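**Gifts & visits FAQ, Planden office**

Updated Apr 2, 2024. Short version, more comming in November.

**Do I bring a gift to a first meeting?**
Small one, yes. Under 700 baht. 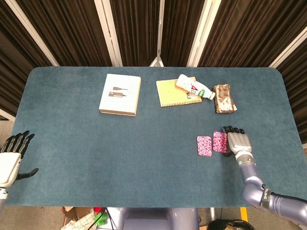
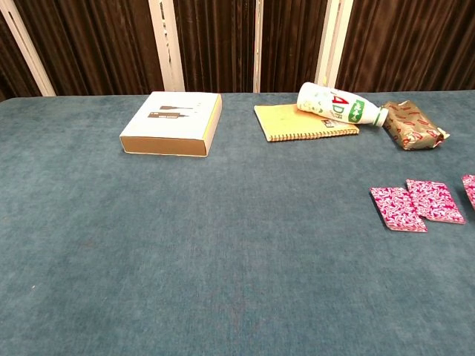
*Cloth-covered table, brown curtain behind.*

**Who gets it?**
Senior host first. Wattanapong visits: bring 2 or 3 spares.

**Wrapped?**
Yes. No black paper. Dont push if they open it later.

**Curkow dinner, over 40 guests?**
One group gift. Ask Tretari desk.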